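Subject: Re: [chores-and-machines] So when do I get my laundry folded?
List: chores-and-machines, Statville

> I've been on this list since February and read all 306 messages
> in the archive. Every few weeks somebody says household robots
> are nearly here. My sister-in-law in Urcombe paid good money for
> a Kassa floor sweeper and it spends its evenings under the couch.
> Can anyone tell me, in plain words, whether a machine can do one
> ordinary chore yet? Not a backflip. A chore.

Plain words: sort of, on a good day, if you set the chore out nicely first.

I work on the packing side at Trosano, so my view is from the shop floor. We have machines that close 1201 cartons a shift without complaint, and they can do it because every carton is the same carton. Hand one a bathrobe and you would have a very long afternoon. Anything stiff, square and repeated got solved before I was hired. Anything floppy is still done by people, mostly people with sore thumbs.

Cloth is the trouble. A box stays the shape you left it. A pouch or a pillowcase changes shape the moment you touch it, and then whatever the machine thought it knew is out of date. You and I fix that by feel while talking about something else. A two-armed machine has to work out which bit to hold still and which bit to pull, and then do it without the arms bumping elbows.

Last month I timed myself putting 70 soft cases in order on the bench: flatten, tuck, close, next. I took 18 minutes, including a phone call. I would not bet on any pair of arms I've met beating that, though I'd bet on them being less grumpy by the end.

As for your sister-in-law's sweeper, it does at least know where the couch is.

So my advice is to ignore the backflips, as you say, and look at the dull stuff. One soft thing, one table, two grippers: 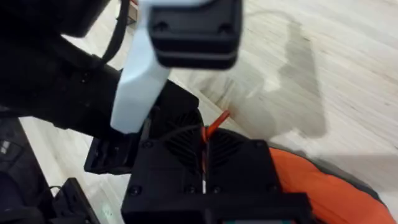
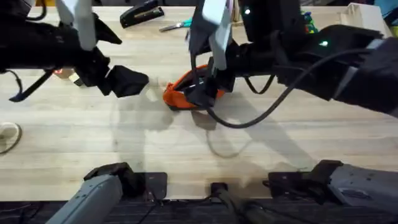
WHAT I'D ASK BEFORE BUYING

Ask how many tries it took. Ask who put the thing back in place between tries - if the answer is a person, you have bought a chore for that person. And ask to see it done with your own laundry, from your own basket, in your own bad light.

I'd still like one. I'd just keep my thumbs in shape meanwhile.

--
chores-and-machines list, Statville | Contact the list owner | Copyright stays with each poster | Back to top
Archive page last updated: February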